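Notebook, folding cell 2, Gillthorpe
October 29, 2024

Carrying on from the August entries. The Brophy controller is back on the old trajectory planner, so cycle times below should not be compared with anything logged while the new one was loaded.

Setup as before: two arms, gray cloth top, wrist cameras on both sides plus the overhead view. The task is the first half of the Dedolska returns line, i.e. take a garment as it comes out of the bag, find two usable grasp points, spread it, and leave it flat enough for the folding plate. Label check and stain check stay with the people on the line.

Knit sportswear remains the worst category. The fabric slides over itself, and trim and main panel have different stiffness, so a pinch that takes both layers at a hem behaves differently from one that takes only the top layer. Collars are better. The collar band is stiffer and the edge detector finds it more often than it finds a side seam.

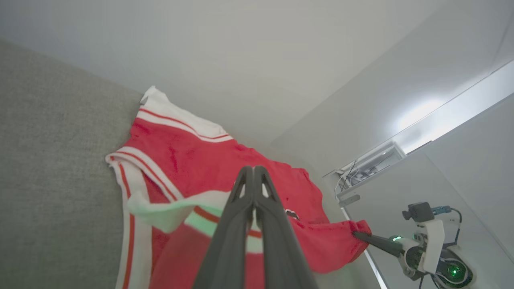 Grip force was left at the lower setting for all runs. Raising it gives fewer dropped corners but marks the printed areas, and the returns desk has to grade a marked shirt down. Kevin McGrath wants the force switched by region: high on collars and hems, low anywhere near a logo or print. It can be done in the present software if the region mask arrives before the approach move begins. At the moment it arrives during the move. Logged as an open item.

Timing. A practiced person on the returns line opens and lays out a shirt in 9 seconds. The cell is slower on every category and much slower on knits. The comparison that matters to Palldale is the shift total, and there the cell gains something back by running through breaks. Target is 800 garments per shift. Best shift so far is more than 700, with plain T-shirts making up most of the load, so I would not quote it outside this notebook.

Effects on the line, from sitting with both shifts:

The job of opening and spreading was rotated every hour on account of wrists and shoulders. With the cell taking part of the load the rotation has been stretched, and people now spend longer stretches at grading. Grading is easier on the arms and harder on the eyes. Two of the complaints in the shift log are about the lamps at the grading bench, which were never a problem when a turn there was short. The lamps should go on our list even though they are not part of the cell.

Exceptions are the second effect. When the cell gives up on a garment it raises a request and somebody walks over. The walk is short, but the requests come in clusters, usually when a bag of knits is opened, and the person called is always whoever stands nearest. That has become an unofficial post with no name on the roster. Proposal: put it on the roster as a post, with its own hour in the rotation, and hold requests so that up to three garments are cleared in one visit.

Third, pay grade. Clearing exceptions means using the teach pendant to back the arm off. Pendant use belongs to the technician grade under the site agreement. Either the operators are trained and graded for it or we build a retract button that needs no pendant. I prefer the button. It is a day of work on the I/O side and a safety review. The training should be offered regardless, several people have asked for it.

Home pose was also changed. Both grippers now wait low at the near side of the top, well apart, so that the overhead camera has a clear view of the center before the next garment is placed. The cost is a slightly longer first move.
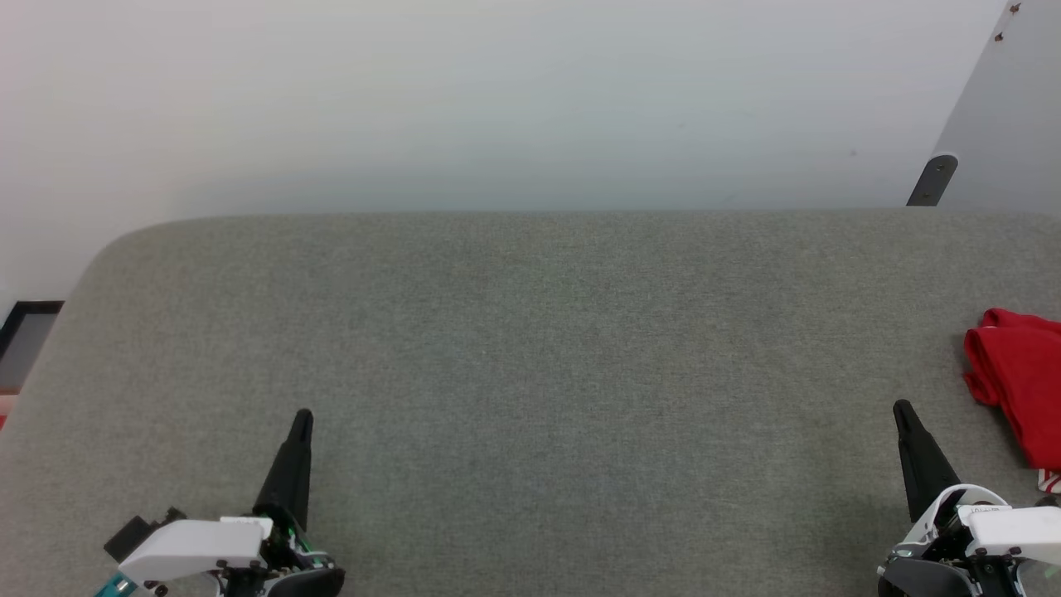 Stijn Claeys disagrees with the button. His view is that a retract button without training gives people the nuisance part of the machine and none of the control over it, and that the operators on the late shift already know better than we do which garments will fail. He would train four of them on the pendant first, let them set the exception threshold for a month, and decide on the button afterward. He also points out that holding requests in threes will starve the folding plate whenever the bag is all knits.

The last point is correct. Changed the proposal to: hold requests only while the plate buffer has stock in it, otherwise call at once. Threshold question left open until the site meeting.

To do: region mask timing, lamp measurements at the grading bench, quote for the button housing, pendant course dates from Palldale. Re-run knits at the low force setting with the collar-first rule switched on.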